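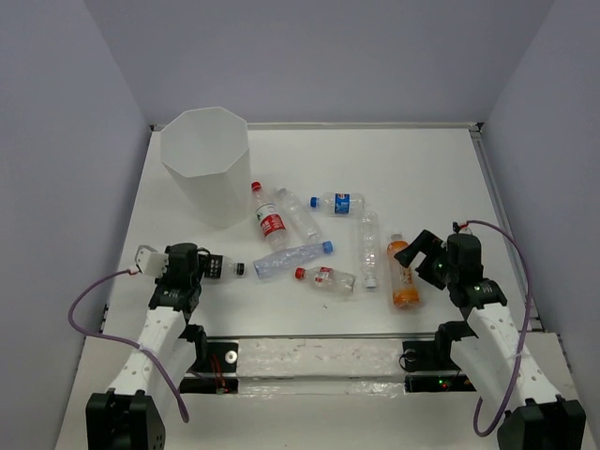
Sanctions talk, Basel — speaker notes
November
By Rekha Mudaliar

1. Start with the port. I spent 4 days in Robles asking what the sanctions had changed, and the answer I got most was "the paperwork". Pause for the laugh, if there is one!

2. Then the grain deal — keep it short, they've all read it. Mention the 13 abstentions.
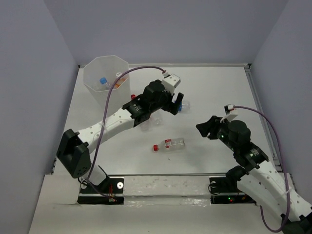

3. Undum's foreign minister. Read her letter slowly (both paragraphs), then take questions.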